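The Ferry to Stirkidden

Kartini Hartono got to the landing at Dotthorpe with one bag and her uncle's letter. The last boat was supposed to go at dusk.
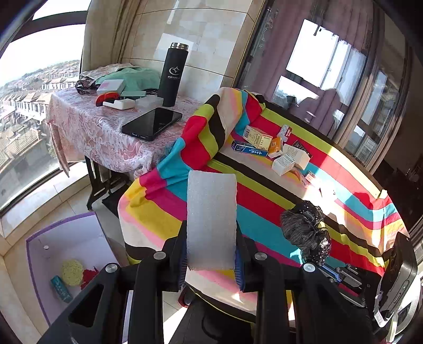
"Engine's out," said the man in the ticket hut. His badge said Bayu Sitompul. "They're waiting on a part from Wattimena."

"How long?"

"Could be tonight. Could be two days."

She put the letter on the counter. It said the house would be locked up after the thirty-first and the key sent to the lawyer. Bayu read it slowly and gave it back.

"I knew him," he said. "He owed me 80 for a net."

Kartini opened her purse and paid him. He wrote out a receipt, number 3758, and tore it off along a ruler. Then he put on his coat and took a flashlight from the hook.

"My brother has a boat," he said. "It's small and you'll get wet."

They walked along the seawall. The tide was coming in and a dog barked at them from one of the yards. The brother was eating and didn't want to go. Bayu talked to him in the kitchen with the door shut. When they came out the brother had his boots on.

The crossing took an hour. Kartini sat in the bow and held the bag on her knees. She hadn't been back since the October her mother died. On the far side one light was on, up the hill, in her uncle's kitchen.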